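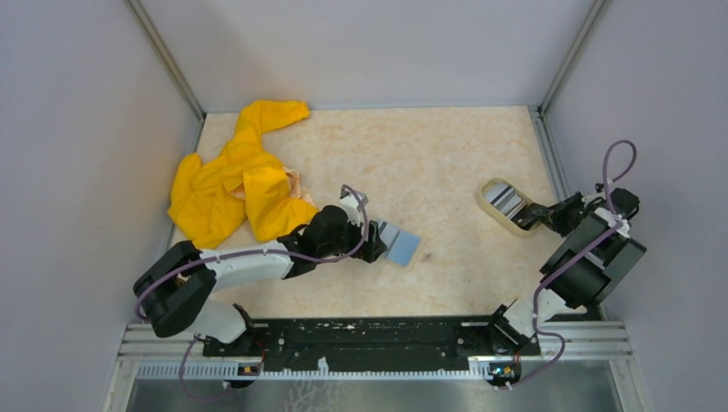
Yellow cloth, left side of the table.

Search this project Go

Print this page | E-mail this page

Nornholm Water Bowl Diaries

Welcome, and thank you for stopping by! I'm Ladan Ansari, and this little collection holds 3,612 diary entries about how much older house cats drink in a day. It began when my own cat Zamani started hanging around the bathroom tap (he was thirteen then, and very set in his ways), and I wanted to know if other people's cats did the same.

What's in it

One plain text file, entries.csv, with a row for each cat and day. The columns are cat_id, age, food (wet, dry or mixed), bowl, ml_down and notes. Entries come from 19 homes in Nornholm and Edton, and the notes are left just as people typed them, spelling and all, so please be kind.

How it was gathered

Everyone filled a measuring cup at breakfast, poured it in the bowl, and measured what was left the next morning. Version 2 drops the February rows from Edton, where two cats were sharing a bowl and I couldn't sort out who drank what.

Please keep in mind

Spills and warm radiators count as drinking here, I'm afraid. Fountains are marked "f" in the bowl column and run high. None of this can tell you if your cat is ill, so do call your vet.

Use it freely, and drop me a line if you do!

Comments (3)

bulavport_tabby: Is ml_down blank on purpose for cat 7?

Ladan: Yes, they were away that week. Blank means not measured, and zero means zero.

MrsPaws: My old girl only drinks from the watering can. Can I still send her numbers?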